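Cotton canvas drop cloth as a slipcover fabric: how to preshrink it and how much extra to buy?

Home > Textiles and Sewing > Upholstery and Slipcovers

Posted by tackstrip_865

I am making a slipcover for a three-seat sofa with a fixed back and loose seat cushions. The fabric is unbleached cotton canvas, sold as a painter's drop cloth under the Bukholm name. The label says 100 percent cotton and gives a finished size but no weight and no shrinkage figure. The cloth has a stiff, slightly waxy feel, which I take to be sizing from the loom.

What I have done so far:

I cut a test square from one corner, marked it at 200 mm on each side with a laundry pen, washed it warm and dried it on high. Along the warp it lost 14 mm. Along the weft it lost 4 mm. A second wash took another 3 mm off the warp and nothing I could measure off the weft.

What I need to know:

Is one preshrink wash enough, or should I keep going until the square stops moving? Should I wash the cloth whole or cut it into rough panels first? My washer is a front loader and a full cloth fills the drum to the point where I doubt it rinses properly. How do I deal with the center seam? The cloth is two widths joined with a flat seam, and the seam has puckered on the one piece I already washed whole. Last, is there any sensible way to get the creases out? Ironing on the cotton setting with steam did very little.

I plan to line nothing and to use 1/2 inch seam allowances throughout, with piping on the cushions only. The cover has to come off for washing a few times a year, so a cover that fits now and is too tight after the first wash is no use to me.

Posted by warp_and_weft

Your test gives 7 percent along the warp on the first wash and 8.5 percent in total after the second. That is within the normal range for loomstate cotton canvas. Warp yarns are held under high tension during weaving and relax when they get wet, so warp loss is nearly always larger than weft loss. The 2 percent you measured across the weft is also ordinary.

Taking your points in order.

Number of washes. Go to three. The first wash removes most of the sizing and most of the relaxation shrinkage. The second takes out what the sizing was holding back. The third is a check. If the test square moves less than 1 mm in 200 on the third cycle, stop there. Use the same water temperature and dryer setting you intend to use for the finished cover, or hotter. Fabric preshrunk in cool water will shrink again the first time somebody uses hot.

Whole or cut. Cut it. A full-size cloth in a household front loader cannot turn over, so the inside of the bundle stays stiff and the outside gets abraded along the folds. The folds that sit against the drum can come out as pale lines, and those do not come out afterward. Rip or cut the cloth into pieces one cushion-width wider than the largest panel you need, and zigzag or serge the raw edges before washing. Unfinished canvas edges will ravel into ropes and tie the load together.

Detergent. Use half the normal dose and no softener. Sizing foams on the first wash. If you still see suds in the final rinse, run a rinse-only cycle. Softener leaves a film that makes the fabric water-repellent in patches, and it will interfere with any dye you might use later.

Allowance for shrinkage. Divide, do not multiply. If the finished panel has to be 1000 mm along the warp and the cloth loses 8.5 percent, the length to cut before washing is 1000 divided by 0.915, or 1093 mm. Adding 8.5 percent gives 1085, and you come up short. The difference is small on a cushion and noticeable on a sofa back. If you preshrink first and cut to size afterward you can ignore this for cutting and use it only for buying.

Expect the cloth to change character too. Straight from the package it is flat and holds a fold like heavy paper. After two hot cycles and the dryer it goes soft and bunches under its own weight. 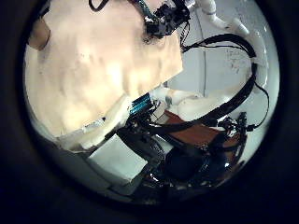

Center seam. Cut it out. The two widths were joined under different tension and the sewing thread is usually polyester, which does not shrink with the cotton. The pucker is permanent unless you unpick it. Lay out your panels so that the seam falls in the waste between pieces. If you need one panel wider than a single width, make your own join after preshrinking, with the warp running the same way on both sides.

Creases. Take the pieces out of the dryer while they are still damp, pull them square by hand along both diagonals and lay them flat, or hang them over a wide rail. A thin line will put a ridge in them. Iron from the wrong side with the highest cotton setting while the fabric is damp enough to hiss. Steam alone does not carry enough water into canvas of this weight. If a piece has dried fully, spray it, roll it up in a plastic bag for an hour so the moisture evens out, and then iron.

Grain. Check each piece after the last wash. Pull one weft yarn all the way across near the end and cut along the gap it leaves. Drop cloths are woven to a loose standard and the ends are often cut well off the grain. A seat panel cut 3 degrees off will twist toward one corner once it has been sat on for a month.

Seam allowance. 1/2 inch is adequate for the body. Go to 5/8 at the inside back corners, where the cover gets pulled when someone sits down.

How much to buy. Draw the layout to scale on graph paper before ordering. Put every panel in with the warp running top to bottom, leave out the center seam and the factory hems, and divide the total length by 0.915. Then add one extra cushion top. You will cut at least one piece wrong, and a replacement from a second cloth may not match in color. Unbleached canvas runs from nearly white to light tan between lots, and it gets paler with each wash. For the same reason, wash all the pieces the same number of times, including the spare.

Posted by halfinchseam

Just wash it once and make the cover a little loose. I did two armchairs this way with the same kind of cloth and they are fine. I did not measure anything. The covers were baggy to begin with and less baggy later.

Do use a big machine at a laundromat for the first wash. The lint is bad. Mine blocked the dryer screen at home and I had to stop partway and clean it.

Posted by Quan_Alterations

The long reply above is sound on shrinkage. I will add what it leaves out, which is thread, needles and piping.

Needle. Use a size 100/16 jeans needle for two to four layers. Move up to 110/18 where the piping crosses a seam. Change it after each cushion. A blunt needle in canvas makes a thumping sound and leaves small pulled yarns on either side of the stitch line.

Thread. Use all-polyester, in a heavier weight than general sewing thread. I use Jodell upholstery thread in the needle and ordinary polyester in the bobbin. Cotton thread looks better matched on day one and fails first, usually at the front edge of the seat where the cover rubs. Since your fabric will be fully preshrunk, the mismatch that caused the pucker in the factory seam does not apply.

Stitch length. Set 3.0 to 3.5 mm. Shorter stitches perforate the canvas. Longer ones let the seam grin open under load. Sew a test seam, press it open and pull across it hard. If you can see thread between the two edges, tighten the needle tension half a step.

Piping cord. This is where most covers go wrong. Cotton piping cord shrinks considerably more than woven fabric does, and it is usually sold unshrunk. If you sew raw cotton cord into preshrunk canvas, the first wash will draw every piped edge into a gather. Either boil the cord for ten minutes and tumble it dry, or buy polyester cord. I use polyester. Cut the strips that cover it on the true bias and do not stretch them as you sew.

Presser foot pressure. Reduce it if your machine allows. At full pressure the foot pushes a bow wave of the upper layer ahead of it, and on a long seam the top piece finishes longer than the bottom. A walking foot solves this completely. If you don't have one, clip the layers every 4 inches and sew from clip to clip.

Bulk at corners. Where three seams meet on a boxed cushion, grade the allowances. Trim one to 1/4 inch, one to 3/8 and leave the outside one full. Flatten the spot with a hammer on a hard surface before sewing over it.

I disagree on one point. The answer above says to iron every piece after preshrinking. Iron the pieces you are about to cut and leave the rest folded. Canvas that has been ironed and stored for a week needs ironing again.

For closing the back, use a zipper by the yard or hook-and-loop tape. With hook-and-loop, sew the loop side to the part of the cover that goes through the wash with other things, or the hooks will pick up every bit of lint in the load.

Posted by tackstrip_865 (original poster)

Following up. I ran the test square through a third cycle and it moved less than 1 mm in either direction, so I am treating 8.5 percent as final for the warp. The panels are now cut oversize with serged edges, the center seam is in the scrap pile, and the first load is done. Pulling them square while damp made more difference than the iron did.

The piping cord I had bought was cotton. A 307 mm length came out of boiling water at 281 mm, so I have returned the unopened packs and ordered polyester.

Layout came to one more cloth than I had. The new one is visibly darker than the first, even after washing. I will use it for the back panel that faces the wall.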